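Autonomous haulage conversion at the Troltiveck quarry
Progress report to the funder, second reporting period
Prepared by Unnur Holst, project lead, Inisetti

Status

Work package 2 (vehicle conversion) is complete. Work package 3 (supervised running on the lower haul road) started on a Monday in May and is still open. Work package 4 (night running) has not started and depends on the radio work described below.

Vehicle conversion

Five rigid haul trucks now carry the drive-by-wire kit, the positioning unit and the obstacle detection set. All five passed the static brake test at the first attempt. Two failed the steering lag test and were passed after the proportional valves were replaced. The old valves were within the maker's tolerance but responded too slowly at low oil temperature. Hafþórsson, who hold the maintenance contract, have added a cold-start check to the daily inspection sheet.

The manual controls have been kept in every cab. Changing from autonomous to manual mode requires a key switch at the left-hand ladder and a release from the control room, in that order.

Onboard and control room computing

The dispatch software, Reltus, runs on two machines in the control room, one active and one standby. Failover was tested with trucks parked and again with one truck moving empty. In the second test the truck stopped as designed and resumed its route after the operator confirmed its position. Map updates are still loaded by hand at shift change.

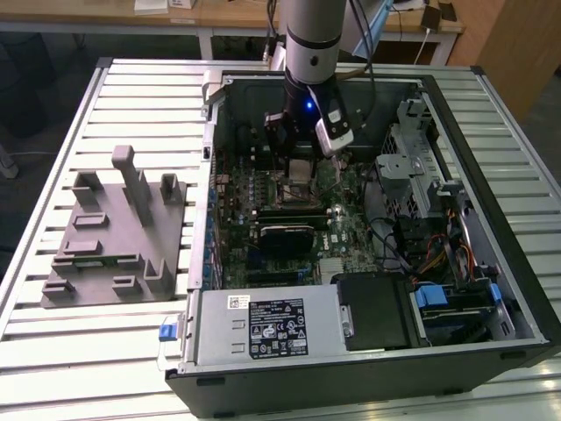
What happens to a truck if it loses contact with the control room?

The truck brings itself to a controlled stop on its current lane, applies the park brake and switches on its amber beacons. It stays there until contact is restored and an operator releases it, or until a fitter takes it over in manual mode. Other trucks in the zone are held outside a 100 m exclusion distance while it is stopped.

Supervised running

Trucks ran between the primary face and the crusher with a safety driver in each cab. Bjartur Lauritsen's shift team logged 600 loaded trips in the period. Safety drivers intervened on 10 of them. Most interventions were at the crusher approach, where dust from tipping was read as a solid object and the truck braked harder than needed. The detection threshold has been changed for that zone only, and water spraying on the approach now begins before the first truck arrives.

Spotting accuracy under the loader is acceptable in dry conditions. In heavy rain the loader operators reported trucks stopping short, and the cause has not been found. Esben Eskildsen is comparing the positioning logs with the wheel speed data and will report separately.

Radio coverage

The survey found two weak areas, one behind the waste dump and one at the lower hairpin. A trailer mast has been placed at the hairpin and has cleared that fault. The dump area needs a fixed mast, for which the foundation has been poured. Power supply to it is late.
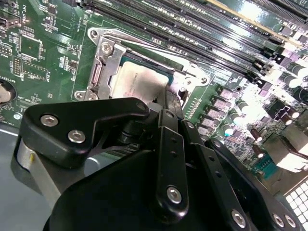
The cable route had to be moved to keep clear of the blasting zone, which added trenching that was not in the original estimate. The extra cost can be met from contingency. A change request is attached as Annex B.

Training and site rules

Signe Eskildsen has run the site induction for all loader, dozer and water cart operators. Light vehicles may enter the autonomous zone only with a working transponder and a call to the control room. Three breaches of this rule were recorded, all by delivery drivers. A barrier has been ordered for the weighbridge entrance.

Budget and next period

Spending is up to 5 percent over plan on radio works and on plan elsewhere. The next period covers the dump mast, the rain fault and the first trips without a safety driver. Trips without a safety driver will not begin until the independent safety assessor has accepted the revised braking case. Questions on the figures should go to Lina Farah in project accounts.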